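Lorneo two-arm recording bench, reviewed by Grażyna Malinowski

We bought the Lorneo bench to gather examples for a policy that puts kitchen jars away in a tray. After 551 recorded runs I can say what it does well.

Setting up took two of us most of a morning. The arms follow the hand controls closely and the wrist cameras kept their settings between sessions. The pale walls help, as people walking past don't end up in the recordings.

The software is weaker. Deleting a bad run means going through three menus, and we lost 43 runs when the disk filled up without a warning. The printed guide skips calibration altogether.

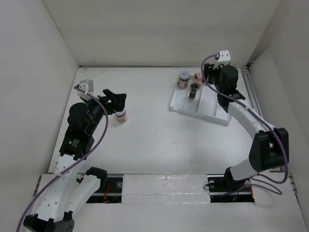

Jar task: left gripper over the jar, right arm at the tray.

The cables could do with clips along the forearms. I'd buy it again for table-top work, though I'd want the disk problem fixed first. Four out of six.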